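Ostrowski test kitchen, notebook, January
Entry 49: braise liquid, short rib, second round

Goal: cut salt in the finished sauce without losing body. Last round's reduction came out too salty at service volume, and the gelatin was weak after the overnight hold.

Setup. Bone-in short rib from Dukska, trimmed, 3,000 g. Dry salted at 1.2% overnight instead of 1.5%. Seared in the wide pan, two batches. Stock from the Treltov bones, unsalted, no wine this time. Oven at 300 F, lid on, checked at the third hour and every half hour after.

Probe tender at 4 h 10 min. Meat rested in the liquid to 140 F, then lifted out. Liquid strained, chilled, fat cap removed and weighed: 200 g. Reduced by half. Coats a spoon but breaks if held above a simmer. Salt by taste is acceptable; meter reading not taken, battery dead. Repeat with a new battery before anything goes on the recipe card.

Tasting at 3 p.m., plain, no garnish. Outer pieces slightly dry on the bone side. Center pieces fine. The no-wine version is flatter than expected, and a teaspoon of sherry vinegar per liter fixed most of it.
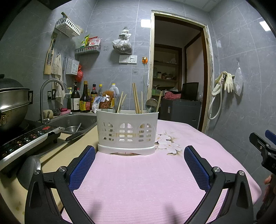
Marisol Begay wrote in the margin that the dry outer pieces come from crowding the pot, and that she would drop the oven to 275 before changing the salt again. She also wants the vinegar added after the reduction. Agreed on the vinegar. Oven change goes in round three, same trim, same stock, one variable.

To do: order bones from Treltov, ask Esperanza Pettigrew for the old Zerkton yield sheet, label the frozen liquid.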